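Wood Table Care: Your Questions, Our Answers
Endham Woodcare Help Pages
Updated October 7, 2026

We love getting mail about tables! Since the Endham help pages went up we've answered 396 letters, and a good half of them are from people who just brought home their first real wood table and are a little scared of it. Don't be. Wood is friendly stuff, and pale wood most of all.

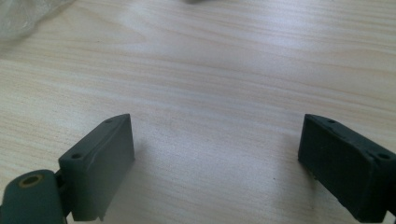
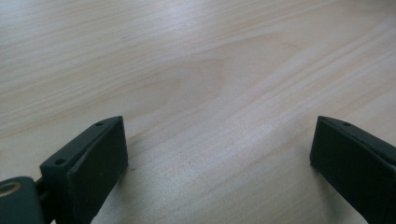
Why does the grain make arches in one spot and straight lines in another?

It's all in how the board was sawn. A tree grows in rings, and when the saw runs across those rings at a shallow angle you get the big looping arches that woodworkers call cathedral grain. Closer to the edge of the same board the rings stand up steeper, so the lines run narrow and straight. Two boards from one log can look like strangers. We think that's wonderful!

My table looks more yellow than it did in the store. Did I do something wrong?

Nope. Nearly all light woods warm up with age, and oil finishes speed that along. If you want to hold on to the pale look, go with a clear water-based finish and keep the table out of direct sun. A lamp or a bowl that never moves will leave a lighter patch under it, so shift things every few weeks. (The patch usually evens out once the light gets to it.)

How often should I oil it?

Only if it has an oil finish in the first place. Put a drop of water on the top. If it beads up, leave the table alone. If it soaks in and leaves a dark spot, it's time. Most kitchen tables want oil twice a year, and January is a great month for one of those, when the heat is on and the air is dry.

What do I clean it with?

A soft damp cloth, then a dry one. For sticky spots add a drop of dish soap. Skip ammonia, bleach and those green scrubbing pads.

Can I get a white ring out?

Very often, yes, and it's so satisfying! White means the moisture is in the finish and hasn't reached the wood. Lay a cotton cloth over the ring and press with a warm, dry iron for a few seconds at a time, checking as you go. Black rings are deeper and need sanding.

Which sandpaper should I buy?

For a light refresh on bare or oiled wood, start at 100 grit only if there are real scratches, otherwise 180, then 220. Always go with the grain, even where it curves. Save the 600 for smoothing between the last coats of finish. And if your top is veneer, please don't start at 100, you can go right through it.

Is Merrick oil the same as Clonex oil?

They're different blends. Merrick is thinner and dries overnight, and Clonex has more wax in it and wants two full days. Both are lovely on maple, ash and birch. Don't mix them on one table.

Do you ship the sample boards?

Yes, through Trendero, anywhere in the lower 48. Ask for set 1736 if you'd like the light woods. Each board is finished on one half and bare on the other, so you can try your own oil on it before you go anywhere near the table.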